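September, 4:10 pm. Red fingers with the black pads, wrist camera, Grultell controller. Kasun swapped the controller in before lunch and left me a note reading "should be fine," so I cleared my afternoon.

Pad check first. The right one is fraying along its upper edge, with red showing through the black. Trí wants new pads. I want to see how bad they get.
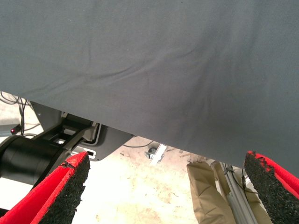

Torelov Workshop, Gripper Bench

Gray cloth next. Ran 50 closes on the hem at 1000 ms, then the same on the old Urno box. Urno dropped the hem twice, Grultell 2 times as well, so a thrilling result. Grultell does throw error 3010 on reconnect, which the manual files under "other."

Todo: ask Anoma about 3010. Find out who has the good calipers (Fathima).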